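Robot Software Practicum, Unit 5: From wrist video to a gripper that knows where it is
Notes by Sólveig Arnardóttir
Updated Jan 25, 2025

Okay, last time we got as far as reading frames off the wrist camera and I promised we'd get to the fun part, so let's go. Today is pose tracking, plus a bit on how the planner uses it. Please have your Rurnley logs unpacked before lab, I don't want to spend the first half hour on zip files again.

Start with what the tracker is doing. It picks corners and blobs in one frame, finds them in the next, and asks what camera motion would explain the shift. A fisheye lens helps a lot, because even when the fingers block the middle you still get ceiling lights, door frames and far walls around the outside. Those stay put. People and wheeled robots don't, and that's where most of you will get bitten!

Mask the fingers first. They ride along with the camera, so to the tracker they look like the one thing in the world that never moves, and it will happily trust them. The mask file is called fingers.png in the Hultunier repo (make your own if you've changed the finger opening, it takes 2 minutes).
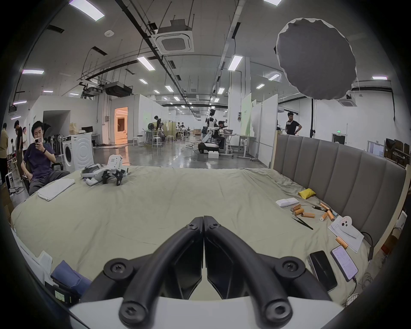 Now the surface under the gripper. Wrinkled cloth is a mixed bag - it has texture, so you get plenty of features, but the folds shift as soon as you press on them. I weight anything close to the fingers at half and let the far background do the heavy work. Small shiny things like battery ends and lit phone screens I drop completely, since highlights slide around as you move.

Settings I'd start from:

max_features: 3,000
min_track_length: 5
near_weight: 0.5
keyframe_gap: 100 ms

On my own log the tracker kept 859 features after masking, and that was fine. If you're down to a handful, check the mask before you touch anything else. I once spent an entire March evening tuning thresholds with the mask flipped upside down.

Then planning. The Sugiyama planner wants poses in the table or bed frame, so you'll need one fixed transform, and you get it from the calibration script. Run it again whenever you remount the camera, even if it feels like nothing moved.

For lab: run the tracker on your log with and without the mask, plot both paths on one set of axes, and bring the plot. Grurnell users, your timestamps are in microseconds, so divide before you plot. Reading for next time is the loop closure chapter, skip the proofs.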